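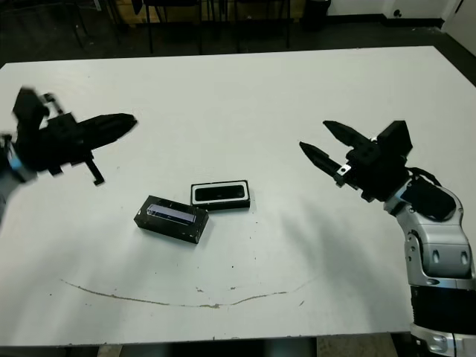

Page last changed: October, revision 11

Two arms, one table: Duangjai Jitpraphai on working rules for bimanual cells

Duangjai Jitpraphai maintains the operating rules for the two-arm tabletop stations at Nirnow. The rules fill four printed pages. The first version filled one, and it dealt almost entirely with the emergency stop.

"The stop button was the part everyone already agreed on," she said. "What we lacked was anything on how two arms share a surface."

The current text divides the tabletop into a left zone, a right zone and a shared zone down the middle. Either arm may enter the shared zone. Both may enter it together only at reduced speed, and the operator has to declare the task as a two-handed one before the session starts. A typical case is a pair of small boxes placed near the center, close together, with a gripper coming in from each side.

"If the boxes are close, the fingertips are going to be close," Jitpraphai said. "You set the speed for that at the beginning. You don't leave it to the operator's reflexes."

The limit in the shared zone is 200 millimeters per second, measured at the fingertip. Outside it the limit is 700. She was asked whether the lower figure came from a published standard. It did not. It was chosen from stopping-distance tests on the site's own arms, and the rules say so in a footnote. Sites with heavier arms are told to repeat the tests and set their own number.

Grippers have a section to themselves. Pointed fingers must be open before the arm descends toward an object, and the approach is made at an angle wherever the object has a window or a glossy face. Straight-down approaches on such surfaces need a written exception. Jitpraphai has signed two.

"A pointed finger puts all of its force in one spot. The force limit is 40 newtons, and 40 newtons on a thin lid is a lot."

Cable routing was added at the request of Hurnier, which services the arms. A loop at the wrist is permitted if it stays clear of the fingers through the full range of wrist rotation. The check is done by hand with the drives off. Cable ties on the moving joint housings are not allowed.

She was less firm on the condition of the table. An earlier draft required a clean, unmarked surface for every session. That clause was removed after Rovo, a partner site, objected that it would stop work over a stain.

"They were right," she said. "A brown line on a white top doesn't change what the arm does. Grit under a part might. So the rule now covers loose material, and marks are left to the site."

Chairs and bins may remain in the room but must be outside the reach envelope of both arms, including the elbows. Operators tend to judge reach by the gripper, she said, and forget what the forearm sweeps.

The next revision will cover handovers, where one arm passes an object to the other. Sárközi has submitted a draft that requires a confirmed grip on the receiving side before release. Jitpraphai supports the requirement but wants the confirmation defined by finger position and motor current together. Comments on the draft go to her directly, with the clause number in the subject line.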